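Suction or two-finger gripper for small plastic shapes?

Asked in Arms and End Effectors

I've got a small Durnum arm bolted to a pegboard table and I'm trying to pick one gripper to stick with for the winter. The job is sorting toy-type plastic blocks (stars, hearts, cylinders, triangles) by color and by shape. I've borrowed a Botlow two-finger gripper and I'm thinking of buying the Valton suction kit, but it's 500 bucks with the pump and I don't want to find out afterward that it hates stars.

The two-finger works okay when a block is by itself. When they end up touching, the fingers come down on top of the neighbor and everything skates off sideways. I've slowed it way down and that only makes it skate slower. Anybody run both on the same parts? Also open to hearing I'm planning my grasps wrong. My camera is overhead and the shape detection is fine, so I don't think it's that.

3 answers

Answer 1 (accepted)

I went back and forth on this for most of November, so you get the long version, sorry! Short version: if your blocks end up in clumps, think about what fits between them before you think about grip strength.

A two-finger needs room on both sides of the part, and room for the fingers to open. Stars are a pain because the gap you want is usually where the next star's point is. I ran 59 picks with the fingers and the same number with a small suction cup, same blocks, same layouts. Alone on the table, the two were so close I wouldn't pay for the difference. In clumps the suction cup won easily, as long as the top of the block was smooth. On blocks with a rough top it leaked, and I had to swap to a softer cup, and then the softer cup wobbled when the arm moved fast. So there's your trade.

What helped me more than either gripper was adding a push move. I put a plain rod on the wrist and used it to nudge pieces apart before picking. You do need a tool change after (or a second arm, lucky you if so), but for figuring out how your parts slide it's great, and a rod costs next to nothing. I'd try that before spending the 500.

My layouts look like the one below – a clump of pieces on one side and a few with more space on the other, on a cutting board so I can swap surfaces without redoing the table.

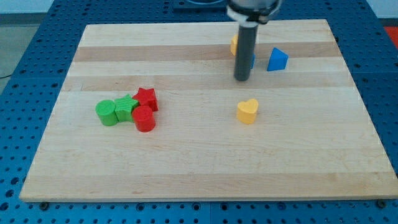
Rod tool over the maple board, red and green clump on the left, heart out on its own.

Start your pushes from the open side of the clump and keep the tip low. If it's up near the top of the block, the tall ones tip over. And redo your table height after you put any kind of board down. I forgot that once and drove the tip right into the wood.

Answer 2

Palomino sells a narrow finger set that may fit your wrist, check the bolt pattern first. I have them on a different arm. Better in tight spots than the stock fingers but they flex if you squeeze hard. No idea about suction, never used it.

Answer 3

Suction every time. I paid 700 for mine and never went back. Get 2 spare cups when you order, they wear out.

Comment from the asker: Thanks all, going with the rod first. Nudged a pair of stars apart this morning with a piece of dowel in the clamp and the Botlow fingers picked both of them – I'm pretty happy! Will look at softer cups if I end up buying the kit. Answer 3, how loud is your pump? Mine would be in a shared room.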